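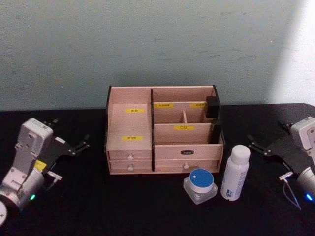

The organizer with two of its candidates for rehousing. The label on the middle partition, "口红", means lipstick.

Lost property gets shelves of its own – small ones

The Canonska swimming pool has finally done something about the ledge.

Regulars will know the ledge. It runs under the mirrors in the changing area, and for years it has been where face cream goes to retire. By the end of each summer it held enough half-finished toiletries to open a modest pharmacy, and last October the front desk stopped pretending that owners were on their way.

The answer is a desktop organizer, now on duty in the back office. It has drawers with white knobs, open compartments and yellow labels, and it takes in whatever small cosmetics the evening shift sweeps up at closing. Anything bigger than a shampoo bottle still goes in the crate by the boiler room, along with the goggles and the single flip-flops.

"People will phone three times over a hat," said Floor Postma, who runs the front desk. "I have never had a call about moisturizer. They go home and buy another one."

The pool logged almost 300 lost toiletries last year, according to Postma's notebook, and gave back 19. Two of those went to the same woman, who has since bought a bag with a zipper.

Under the new rules, items are kept for 30 days and can be claimed at the desk any time before 8 p.m. Claimants will be asked to describe what they lost. "A white bottle" will not be enough, Postma said, as it covers a fair share of the collection. Lipsticks must be identified by shade, which has already led to one long conversation about the difference between coral and salmon.

Unclaimed items will be thrown away. An earlier plan to put them out on a free table near the Gollov Street entrance was dropped after a few people pointed out what a used lip balm is.

Reaction among swimmers has been calm. One member of the early lane group said she would miss the ledge, where she had been borrowing the same hand cream since spring. She declined to say whether it was hers.

The ledge itself has been wiped down and is to stay clear. At the time of writing it held a comb.

Lost items can be reported at the front desk or by leaving a note in the box beside the turnstile. The pool asks that notes be limited to one item each and include a phone number.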